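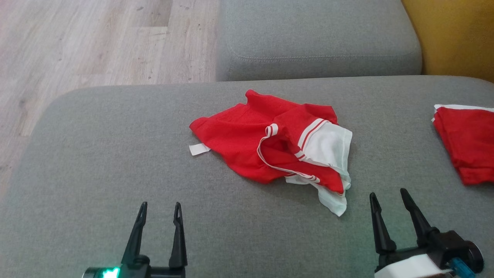 Garix gripper

2 min read

The Garix is a two-finger gripper for small robot arms, and I've been trying it against the older Sepp on clothes (red ones on a gray sofa, mostly!). Its black fingers narrow to a tip, so it can pinch a hem or a bit of trim.

Comparison with the Sepp

I ran both on the same Trurik controller. Crumpled stuff is the real test for me – a folded stack gives you edges to aim at, a bundle gives you creases. The Garix managed 67 grabs before I had to reset it, and the Sepp quit at 5, poor thing. Laine Dambrauskienė swears the Sepp is better on towels, and she may be right, I haven't tried towels yet.

See also: Zeltisard wrist mount

1,138 shares · 2 comments

Last edited 9/6/23 · Contact · Back to top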